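Pladley Raises Reserve Requirement for Member Banks by 2 Percentage Points

April 5, 2021

The central bank of Pladley will raise the share of deposits that commercial banks must hold in reserve from 13 percent to 15 percent. The change applies to demand deposits and to time deposits with a maturity of less than one year. Longer deposits stay under the existing schedule.

A reserve requirement sets the portion of customer deposits that a bank may not lend out. The money is held either as vault cash or as a balance at the central bank. When the requirement goes up, banks have less to lend from the same deposit base, and the growth of credit tends to slow. The policy rate, which was last changed in January, was left where it is.

In its notice, the central bank said that excess reserves in the banking system had reached 299 million at the end of the last reporting period, well above the level needed to settle payments between banks. It expects the new ratio to absorb most of that amount. Banks that already hold enough excess reserves will be able to meet the requirement without selling assets or calling in loans. 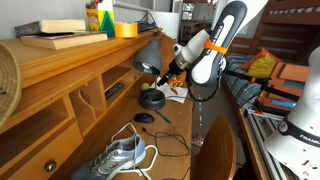
Smaller lenders may have a harder time. Workusa, a savings bank with a large share of short-term deposits, said it would need to move funds out of government bills before the first compliance date. Hirano, which relies more on long-term funding, said it expected no material effect on its lending plans. Both banks are required to report their reserve positions under the new ratio at the close of the next maintenance period.

Compliance is measured on an average basis. A bank may fall below the requirement on a given day as long as its average balance over the full maintenance period meets the ratio. A bank that misses the average pays a charge on the shortfall, set above the overnight lending rate. The method of calculation has not been changed.

The effect on borrowers depends on how banks respond. A bank that earns little or nothing on its required reserves may pass part of the cost on through higher loan rates or lower deposit rates. In the interbank market, the overnight rate closed slightly higher after the notice. Trading in longer maturities was thin.

Gostura, a research firm that tracks bank funding costs, estimates that excess reserves will drop by some 297 million once the change is fully in place. The firm said the overnight rate could move closer to the policy rate as spare cash leaves the system, and that it did not expect a second increase in the ratio before the central bank's next review.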